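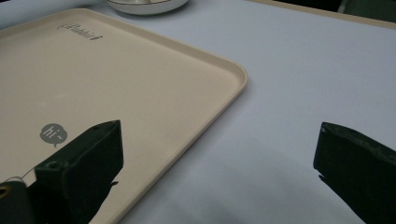

A reader wrote in to ask whether a serving tray is worth keeping if you never serve anything on it, and I have been grinning about it all week. Yes! A thousand times yes. A plain tray with a low lip is one of the handiest things you can own for a small table, and setting one up takes less time than drinking the coffee you'll put on it.

I went over to trays in July, after one spilled mug too many, and I now have 4 of them in use. Only one has ever carried breakfast. The rest sit on tables and hold the small stuff that used to wander all over the place.

What you need

A tray with a raised edge, even a shallow one
A soft cloth and a drop of dish soap
A tape measure
Felt dots or a thin non-slip liner
Two or three small dishes or cups (optional, but fun to hunt for)

Step 1: Measure the table first

I skipped this the first time and ended up with a tray that hung over the side. Measure the table, then decide how much of it you want to give up. My side table is 38 inches long, and a tray that takes up a bit less than half of it feels right. I can still put down a book and a plate next to it.

If you're working with a tray you already have, set it down and leave it there for a day before you do anything else. You'll find out fast if your elbow hits it.

Step 2: Pick the color

Beige and cream trays are great on a pale table. They stay quiet, and whatever you put on them shows up nicely. I love a tray with a little printing too, like a tan one with "Rabbit" in small script near the edge and a gray speech bubble that says "hi~". How can you be grumpy at a tray that says hi? Just think about which way the words will face before you fill it up. I like mine readable from the chair.

Step 3: Clean it well

Wash the tray with warm water and a little soap, and go around the lip with your cloth over one fingertip. Crumbs and dried coffee love that corner where the flat part meets the edge. Skip the scouring pad. I used one on my Zelano tray and dulled a patch the size of my palm, and it still bugs me.

Dry both sides. A damp underside will leave a ring on some tabletops.

Step 4: Stop the slide

Turn the tray over and put a felt dot near each corner. If your table is very smooth, go with a liner instead - felt can glide around on a slick surface. I cut mine from a roll of Jurer shelf liner, a little smaller than the tray so it doesn't peek out. The roll will probably outlive me.

Step 5: Fill it (but not too much)

Now the good part! Put everything you want on the tray next to it, and then add things one at a time. Tallest at the back, stuff you grab daily at the front. Loose bits like hair ties and paper clips go in a small dish. Mine came from the flea market on Tirkelley and has a chip in it that I turn toward the wall.

Leave some of the tray bare. You want a landing spot for keys or a mug, and if every inch is taken, the extras will go right back on the table.

Step 6: Check the weight if you'll carry it

Lift the loaded tray with both hands before you trust it across a room. I weighed what was on my tea tray once out of curiosity and got roughly 600 grams without the pot, so the pot travels separately at my house.

Keeping it up

Once a week I take everything off, wipe the tray and the table under it, and put back only what I used. Receipts go. Pens that don't write go. It's done before the kettle boils.

If you try a round tray, the same steps work, but use three felt dots in a triangle so it doesn't rock.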